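**Workshop news, 1/27/20**

The gray wall panel in the Setgate workshop is now back in use, and we thank everybody who was patient with us. Oddur Bisgaard has cleaned the surface with a soft cloth and plain water. Small marks in the paint will stay until April, when the whole panel gets a new coat.

Please hang only light things on it for now. The round cream-white dish with the knob in the center belongs to the panel, so kindly leave it there when you tidy the tables. The same is true for the white cylinder on the black mount and its thin cable – do not wind the cable around anything.
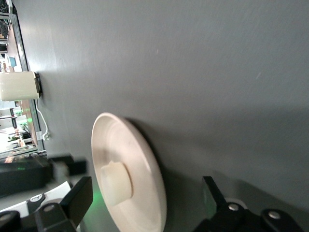
What may I use to clean the panel between classes? A damp cloth is enough, and for grease you can add a little of the Plinitz soap from the shelf by the sink.

Snædís Laxdal has ordered 200 new cable clips, and they should arrive before our next tidying evening. We have place for 14 people that evening and 13 have already written their names on the list – so one more is very welcome. Bring old clothes and your own cup.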